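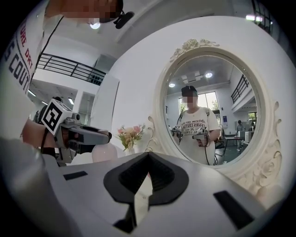

Chapter 6
Comparing Hand-Held Grippers

In Chapter 5 we measured grippers that were bolted to a bench. The bench does not get tired and does not change its mind. When the gripper is held by a person, a fair comparison becomes more difficult, and many published tables of results hide this difficulty.

Suppose that two gripper models must be compared, the Vaslow and the Quan. Both have a lens on the body, and both record the motion of the hand together with the view of the fingers. A student gives each of them to a colleague, asks for 100 grasps, and counts the failures. The Quan fails less often. Can the student now say that the Quan is better? Not yet. The colleague used the Vaslow first and was still learning. The afternoon light was stronger. The cable of one device pulled on the wrist, and the other cable was taped to the sleeve.

Each of these is a confounding factor, which means a cause that changes together with the one we want to study. This chapter shows how to find such factors before the trial and how to remove them, or at least write them down.

6.1 What is being compared

The first question is always the same: which part is under test? A hand-held gripper is a set of parts – fingers, body, lens, marker, cable, recorder – and a difference in results may come from any of them. Rania Zaki, in her notes on the Girnwood trials, advises to change only one part between two runs, even if this makes the work slow. In those trials the fingers were exchanged and the body stayed the same. It took 300 grasps for each pair of fingers before the group agreed on a result.

The fingers hold the object, but the lens decides what can be learned from the recording. A wide lens sees more of the room and bends straight lines near its border. Mirrors need special care, as they can show the operator and the grippers a second time, and tracking software may take a reflected marker for a real one. Section 6.4 treats this problem with data from the Trasport recorder.

6.2 The operator as part of the system

Chaiwat Phromma asked 2 operators to repeat the same 40 grasps with the same device. The results of the operators differed more than the results of the devices had differed one month before. We will return to his data in the exercises. For now, the reader should keep one rule: every operator uses every device, and the order is changed from one operator to the next.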